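Javden Cube Cell - Set-up Guide
Section 4: Table set-up, grip check, weekly care
Rev. Jan 7, 2025

Read section 3 first (power and network). This section assumes arm is bolted down and controller boots clean. Two people for the rail work, one is fine for the rest.

4.1 Before you start

You need: hex key set, soft cloth, torque driver, the Kerkeo finger gauge, one standard 3x3 cube in good shape. Not a worn one. Worn cubes turn too easy and the grip numbers come out wrong.

CAUTION: E-stop in reach at all times. Jog speed on LOW for everything in this section.

CAUTION: Fingers close fast, even on LOW. Keep hands out from between the linkages when the gripper has power.

4.2 Clamp check

1. Controller off. Wait for the fan to stop.
2. Grab the table by the edge and rock it. Should not move against the rail. If it moves, stop, go to step 4.
3. Check each orange-handled clamp by hand. Tight but not gorilla tight, the table top dents.
4. Loose clamp: back it off all the way, reseat the pad flat, tighten again. Do not just crank it from where it is.
5. Look over the brackets on the aluminum rail. Any bolt you can turn with fingers needs the torque driver, setting 9.
6. Redo step 2.

Note: if the table was moved at all, even a little, table calibration is gone. Run the Szabo routine again (section 5) before any pick. The old file will load with no warning, so delete it.

4.3 Finger and linkage check

1. Controller on, arm to SERVICE pose.
2. Open gripper all the way. Wipe finger pads with the dry cloth. No alcohol, it hardens the pads.
3. Check the screws at the linkage joints, both sides. Snug. Over-tight screws make the fingers stick half way.
4. Slide the gauge in, close, read. Left and right should match. If they dont, see 4.6.
5. Take out gauge. Put it back in the case, they get lost.

4.4 Grip test

1. Square up the test cube by hand, all layers lined up.
2. Set it at the pick point, one face flat to the palm bracket.
3. Jog down, close at force 400 (controller units). Fingers should land on the lower part of the cube, bracket in front of the bottom row, upper rows clear.
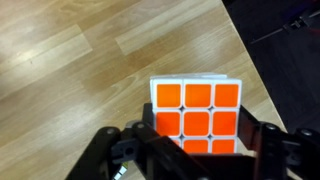
Why does the top layer have to stay clear of the fingers?
So it can be turned. A finger riding too high pins the top layer to the one below it, the turn stalls and the controller throws a torque fault. Drop the grip height one notch and test again.

4. Hold for a slow count of five. Watch for slip.
5. Open, set down, repeat. Three clean holds in a row is a pass.
6. Slips: raise force by one step, never more than one at a time. White marks on the cube plastic mean too much force.

Note: layers a little offset are OK for a hold test. Not OK for a turn test, square it up first.

4.5 Laying out the table

Do this with arms parked. Both of them if you have the two-arm version.

1. Crate or basket goes on its own part of the top, clear of the lamp. Anything that has to be picked goes in it or on bare wood.
2. Spread loose cubes out. Leave a gripper width between them, more for the big ones.
3. Small parts (blocks, beads) in the clear container when not in use. A stray bead under a cube will tilt it and the pick fails for no reason you can see.
4. Camera bracket: check the round base is seated, then dont touch it.
5. Cables away from the working side. Route along the edge.

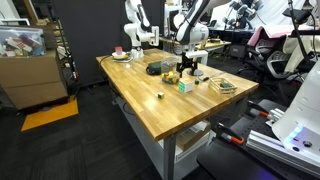 Fig. 4-2. Table with parts set out, camera bracket on its round base.

CAUTION: Lamp arm and cord are not in the collision map. The planner will drive right thru them. Push the lamp base back and keep the cord slack away from the crate before you leave LOW speed.

6. Walk around once. Look from the rail side, thats where you spot things in the sweep path.
7. Load the Clallow layout file, press CONFIRM. Arm does a dry pass up high. Stay back until the light goes steady.

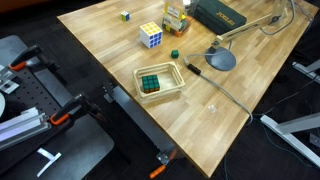
4.6 Weekly care and common faults

Weekly: wipe breadboard plate, blow grit out of the holes, check rail bolts.
Every 2000 cycles: new finger pads, both sides together. Reset the counter after or it nags.

Fingers close uneven: linkage screw too tight on the slow side. Back off a quarter turn, gauge again.
Cube drops on lift: dirty pads. Clean, then retest before you touch the force.
Fault 9 at start-up: gripper cable not fully in. Power off, reseat, power on.
Pick lands off to one side: table moved. Back to 4.2, then section 5.

Log every pad change and force change on the card in the controller door.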